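Work and Automation, Unit 4
Session notes: who wipes the table?
Tutor: Mwende Rugemalira
Tue 28 September

Before you read on

Bring your shift diaries. If you haven't finished yours, bring what you have, even if it's one lunch break scribbled on the back of a rota. We'll be using them in the second half.

Where we got to

Last time we looked at the big, obvious machines: the palletisers at the Enesville depot, the dish conveyor, the floor scrubbers. All of them took over one large, repeated job, and all of them left small jobs scattered round the edges. This week I want to spend the whole session on those small jobs, which I think are the most interesting part of the unit (I know, I said that about conveyors too).

Our case is the staff canteen run by Amarasinghe, the caterers at Enesville. The canteen seats 44 and has 16 people on the rota, nine of them part-time. In April they began a trial of a two-armed table-clearing station called Ekon, and the team there have been wonderfully open with us about how it has gone.

The job itself

Ask someone to describe wiping a table and you'll get four words. Watch them do it and you'll fill a page! They look along the surface at a low angle to catch the shine. They choose the damp cloth or the dry one. They go round the outside of a sticky patch first so it doesn't spread, fold the cloth to a clean side, go again, then feel for tackiness with the back of a hand. None of this is in the canteen's written procedure, which says "wipe down after each sitting".

A machine needs all of it spelled out. Juice that has dried at the rim behaves differently from juice that hasn't. Small drops away from the main spill are easily missed. And a cloth is a horrible thing for a gripper to deal with: it sags, bunches up and never lies the same way twice, so simply getting hold of an edge counts as a step in its own right.
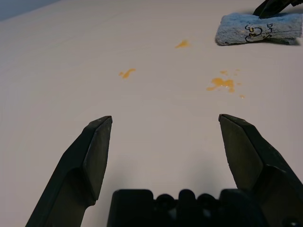 What changed for the staff

The first thing people mentioned was walking. Clearing used to mean a lap of the room after every sitting, and two of the longest-serving staff were very glad to lose it. The second was cloths. Someone now has to set them out flat, swap them and keep the station stocked, and for the first few weeks this was done by whoever was nearest. It went on no rota and no one was paid the supervisor's rate for it, although it included deciding when to stop the arms.

Sonow, the staff association, raised this in the summer. The job now has a name (station lead), a half-day of training and a small allowance. I love this part of the case. The people doing the work noticed a new skill before management did, and they had the notes to show it.

Less happily, the chat went. Wiping tables was how new starters got to know the drivers and the warehouse crew. Several people said they missed it, and one asked for her old section back on Fridays. She got it.

The log

You'll each have a copy of the station log: 1066 entries, one for every time a person stepped in. Don't try to read it all. Pick a single sitting and follow it through. Look for the verbs people use ("nudged", "helped", "took over") and ask what each one says about who is in charge at that moment.

For the seminar

Choose one task from your shift diary that takes under a minute. Write out every decision in it, as small as you can go. Mark the ones you'd gladly hand to a machine and the ones you'd want to keep, then swap with a partner who has never done your job and see which steps they can't follow.

One side of A4 is plenty. Messy is fine.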